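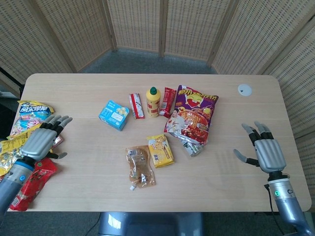 Fergus Lamont wrote to the Kurkdale Trade Advisory Service in April that he had sold imported candy and chips for 17 years and had never once been asked by a customer what a label said. He wished to know why he should now pay for stickers.

Print this page | E-mail this page

3 August 2020
By Henrique Antunes

The letter is kept in a folder on the desk of Judite Matos, head of food labeling advice at the Service, and she referred to it several times in the course of an interview given at her office in Kurkdale. She described it as a fair question, put by a man who runs an orderly store, and said that the new guidance for small importers and retailers had been written in large part as an answer to it.

"Mr. Lamont is correct that most customers do not ask," Ms. Matos said. "They buy what they know. A person who grew up with a certain candy can find it on the shelf without reading anything. The label is for the other customer, the one who picks it up for a child's birthday bag and has never seen it before."

The guidance, issued last month, covers packaged snack foods brought in from abroad and sold through independent grocery stores, market stands and online sellers based in the district. It does not create new rules. Ms. Matos was firm on this point and asked that it be stated early. The requirements for an English label, with the name of the food, the ingredients, the net quantity, the allergens and the name and address of the responsible business, were in force long before the guidance was drafted. What the Service has tried to do is set them out in words that a store owner can follow without hiring a consultant.

"We had a leaflet before," she said. "It was 46 pages. I would not call that a leaflet, and I was one of the people who wrote it."

The present version fits on both sides of a single sheet, with a separate booklet for those who import directly. Ms. Matos said the shortening took most of the winter and was not always peaceful. Her colleague Cristóvão Correia, who handles inspections, had wished to retain a long passage on type size. It was moved to the booklet. In return, the sheet carries a ruler printed along one margin so that the height of the letters can be checked at the counter.

Asked which errors are seen most often, Ms. Matos began with the sticker itself. Many importers apply an English sticker over the original printing, and this is allowed. The difficulty arises when the sticker covers the date, or when it is placed across the seam of a bag and peels off in the box. Stores then receive a carton in which half of the bags are labeled and half are not, and the owner is left to decide what to do with the remainder.

"The answer is that the remainder does not go on the shelf," she said. "It goes back to the supplier, or it is relabeled with a sticker that the supplier provides. What we do not want is a store owner typing up an ingredient list from an online translation. I understand why it happens. I have seen some very careful work of that kind, and it was wrong."

She gave the case of a filled wafer on which the word for hazelnut had been rendered as "forest fruit." The product was withdrawn from the two stores that carried it, and no illness was reported. The translation had been made in good faith by the owner's daughter. Ms. Matos said the family was not fined and has since attended one of the Service's morning sessions.

Allergens take up the largest part of the sheet. Under the rules as they stand, the major allergens must be declared by their common names, either in the ingredient list or in a statement directly after it. A foreign label may follow a different list, drawn up for a different country, and a statement that is complete at home may be incomplete here. Milk powder in savory snacks is a common omission. So is wheat in soy sauce seasoning, which is frequently entered on the sticker as "seasoning" and nothing more.

"People look hard at the nuts," Ms. Matos said. "They do not look at the flavoring on a potato chip. If I could have one minute with every importer, I would spend it on compound ingredients. When your ingredient has ingredients, we need those as well."

Net quantity is a smaller matter but produces a steady number of letters. Bags that hold individually wrapped candies are sometimes labeled by piece alone. The weight must also be given, in metric and in customary units. The inner wrappers need not carry the full label provided they are sold only in the outer bag. Retailers who open the bag and sell the candies singly from a jar should keep the ingredient information at hand and are advised to speak with the Service before they begin.

The cost of compliance was the subject of Mr. Lamont's letter, and Ms. Matos did not dismiss it. A large distributor prints its stickers by the roll and scarcely notices the expense. A store that brings in a few cartons of a slow-selling item may find that the label costs more than the margin. For that reason the Service has set up a shared file of checked labels. An importer who has had a label reviewed may agree to place it in the file, and a retailer who buys the same product from that importer may request a copy for printing.

Zalura, a wholesaler of dry goods that supplies many of the district's independent stores, was the first to contribute. Laurinda Henriques, who manages its import desk, said by telephone that the company had hesitated before agreeing.

"We paid to have those labels done properly, and our first thought was that we would be giving them away," Ms. Henriques said. "Then we looked at how many hours we spent every month sending out replacement stickers. Our drivers were carrying envelopes of them. It was simpler to let people print their own."

She added that recipes change without notice and that a label in the file is good only for the version of the product it was checked against. Zalura compares the original packaging on each new shipment with the copy it holds. When the two differ, the label is taken out of the file until it has been reviewed. This occurred with a rice cracker in the spring, when the maker in question replaced one oil with another and altered nothing else on the front of the bag.

Ms. Matos came to the field by way of retail. Her parents kept a grocery in Pulov, and she recalled standing on a crate to reach the price gun. She later trained as a food technologist at the Vilela Institute and worked for a bakery firm before entering public service. She believes the years behind the counter have been of more use to her than the degree, although she said that the Institute would prefer her to put it differently.

"I know what a delivery morning is like," she said. "The boxes are in the aisle, the phone is ringing, and somebody wants change for the meter. If our advice cannot be used on a delivery morning, it will not be used at all."

The sheet therefore sets out the checks in the order in which a carton is opened. The owner looks first for the English label, then for the date, then for the allergen statement, and lastly for the address. A product that fails any of these is to be set aside in a marked box. Mr. Correia's inspectors have been instructed to treat a marked box as evidence of good practice and to take no action on its contents.

On the matter of online sellers, Ms. Matos was more cautious. Many operate from home and sell mixed boxes of snacks by subscription, with the contents changing every month. The customer often cannot see a label before paying. The Service's position is that the information ought to be available on the sales page, and a number of sellers have complied. Others have not replied to letters. She declined to say what steps might follow.

Sessions for retailers, which were formerly held in person, have moved to a video format for the time being. Attendance has risen as a result, and the limit has been set at 50 so that there is time for questions. Participants are asked to have a product of their own in front of them. Ms. Matos said that the most useful part of the session usually comes when a participant turns the package over and starts to read aloud.

"There is a silence, and then somebody says, 'Mine has no address,'" she said. "After that it goes very well."

As for Mr. Lamont, he received a reply of one page and a copy of the draft sheet, which he returned with corrections. He objected to the word "consignment" and proposed "delivery." The change was made throughout. He has also asked for the sheet to be printed on heavier stock so that it can be taped up beside a register, and the Service is obtaining a price from its printer.

Copies of the guidance and the importer's booklet may be requested from the Kurkdale Trade Advisory Service. Labels for the shared file should be submitted together with the complete original packaging, flattened, and a note of the batch to which it belongs.

Print this page | E-mail this page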